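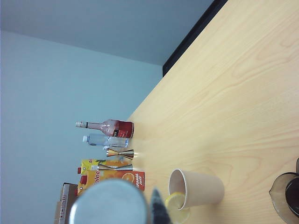 Set the safe zone before you write any motion for a bar arm. At Helirov we mark a keep-out line 30 mm in front of the back row and never let the wrist cross it at full speed. Tall, narrow items such as the liquor bottle and the water bottle go in that row with the cartons, and the two jiggers stay on the near side of them. Anything lying on its side, like the paper cup by the lemon slice, gets stood up by hand with the arm stopped.

Other rules for the bench:

Cap speed at 400 mm per second with glass on the table — half that when carrying liquid.

Wipe the finger pads every 29 pours. Citrus juice leaves a film and grip force drifts.

Pre-measure into spouted vessels, one liquid to each. Fill to two-thirds at most. Keep the spouts clear of the gripping faces.

Put the ice in last, with the glass already at its taught position.

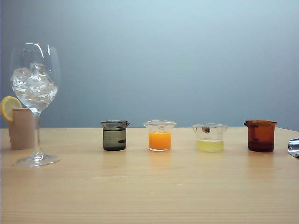
Measured liquids in beakers, ice in the stemmed glass.

Log any contact with glass, chipped or not, and recheck the taught points on Thursday.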